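Drurness shadow fault

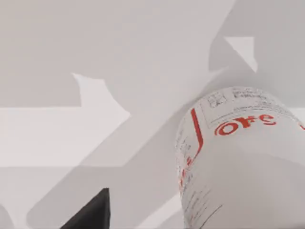

Simulated close view of a white container with red lettering, a gripper finger at the bottom edge and shadows across the surface.

The Drurness shadow fault was a grasping failure found in the Drurness picking program, which was developed at Brukon for sorting packaged goods. It takes its name from the program and from the hard-edged shadows that a robot arm throws over its own work area, and it is remembered fondly enough by the people who spent most of a winter chasing it.

The fault first showed itself in October, during a long run of 2552 simulated picks. In 661 of them the gripper closed on bare surface beside the item. The engineers first suspected the hand calibration and went over it with great patience, more than once, and found nothing wrong with it. Troels Dalsgaard then reran the failed picks with the overhead light softened, and all but 87 of them came out well. The program had been taking the straight border between a shadow and a brightly lit patch for the side of a container - an easy mistake with pale packaging on a pale surface.

A good deal of friendly argument followed over the remedy. Gerardo Ruggiero favored training with many more light positions, while others wanted a check of finger contact before every lift. Both were put into the version released on 27th April, and the older release was withdrawn from the Dolach test cell, where a missed grasp had bent a finger mount. No injuries were reported.

See also: Quartey grasp test

Categories: Robot faults | Machine vision | Simulation testing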